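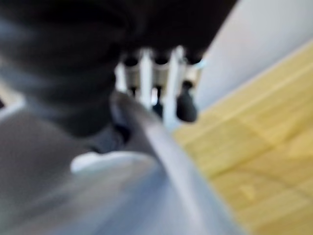

*Fig. 1. Wrist camera, arm in motion. Gripper finger at centre.*

Clukgate build, report to Vurum, 2022-12-06. Prepared by Imtiaz Uddin.

Wrist exposure is still too long; edges smear and the detector drops out. A shorter setting is on order of test for May. Spend to date is 300 of the grant. 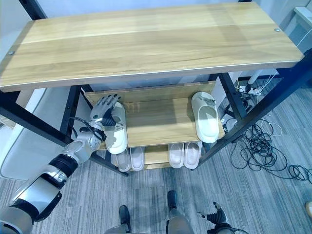

*Fig. 2. Head camera, right hand on a white slipper, middle shelf.*

Cable routing at the wrist remains open. Two spare joint rings requested.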